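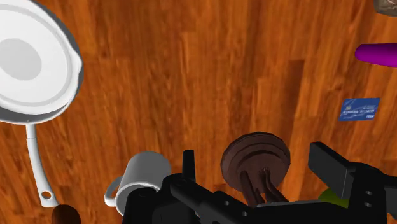 White pan on a wood-grain surface, seen from above.

How to Re-Oil a Wooden Tabletop

This procedure covers solid wood tops with a penetrating oil finish. Do not use it on varnish, lacquer or polyurethane. To check which finish you have, put a drop of water on a clean spot and wait five minutes. On a worn oil finish the water soaks in and leaves a darker mark. On a film finish it stays on the surface.

What you need
Penetrating oil (Umivari or similar)
Sandpaper, 120 and 220 grit
Lint-free cotton cloths
Vacuum with a brush head
Nitrile gloves
Metal can with a lid, half filled with water

Step 1. Clean
Wash the top with diluted dish soap and wipe it with clear water. Let it dry overnight. Wax residue has to come off with mineral spirits before you sand.

Step 2. Sand
Start with 120 grit if there are rings or scratches. Otherwise go directly to 220. Sand with the grain and keep even pressure near the edges. Vacuum, then wipe with a dry cloth.

Step 3. Apply the first coat
Pour a small amount of oil and spread it along the grain with a cloth. Work in strips the full length of the top. Leave it for 15 minutes. Add oil to any areas that turn dull during that time.

Step 4. Wipe off
Remove all oil still on the surface. Oil left standing cures to a sticky film and has to be sanded off.

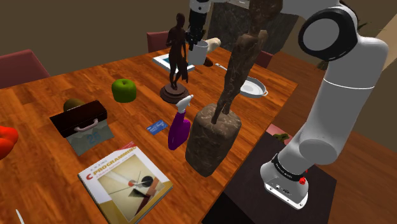
Drying time depends on room temperature and airflow, and most oils need 24 hours between coats. Apply 2 coats to a top in regular use. Full cure takes longer, and weight is the usual cause of marks during that period. A mug is light enough to go back after a few days, but a stone block like the one under the tall brown figure should stay off until the oil has fully cured. Put felt under any heavy base before you set it down.

Disposal
Oily cloths can ignite on their own. Put them in the water-filled can, close the lid and keep it outdoors until you can take it to a collection point.

Text: Yesenia Tapia
Last updated October 11, 2022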